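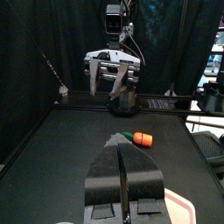

Two-Arm Cells / Starter Kits

Veverix Tabletop Pair

Teaching a machine to tidy a kitchen is a fine ambition. The Veverix Pair begins with toy carrots, which is where we suggest you begin too.

You get two arms, two grippers, a matte black work surface, the rails to go round it, and curtains. Everyone asks whether they need the curtains. Put the cell next to a sunny window for one afternoon and then write to us about it.

The arms mount at opposite ends and share the middle. Sharing is the hard part. Our Jivness software plans both arms together, so that one can hold still while the other gets on with things, an arrangement many human kitchens have yet to manage.
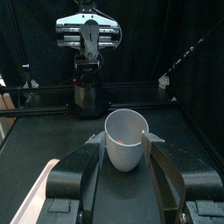
Wrist view: gripper fingers on either side of the speckled cup, with the second arm across the table.

Wrist and overhead views are recorded on one clock, and every session saves as a plain folder you can copy, rename and lose like any other. Battery packs are not offered. The cell plugs into the wall and stays where you put it.

Setup takes 90 minutes with two people and a level floor. With one person it takes longer and the language gets worse.
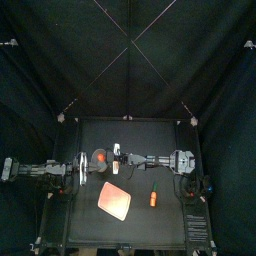 The Castaño play set is sold separately, and you will want it. It covers produce and tableware in sizes the grippers can manage, and all of it survives being dropped from working height. We have been thorough about this. Bring your own crockery if you like, but buy it somewhere cheap.

Things people ask before ordering:

Can it do my dishes? No.

Can I use my own grippers? Yes, with the Irberg adapter plate. Allow 30 minutes per arm and keep track of the small screws.

Is it loud? It hums. The curtains help a little.

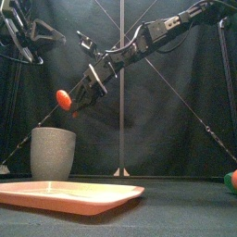
Red-orange piece held over the open cup, tray in the foreground.

Lease: 600 a month for the full cell, curtains included. Castaño play set: 280, one time. Orders placed now ship in September.

Page updated Apr 10, 2024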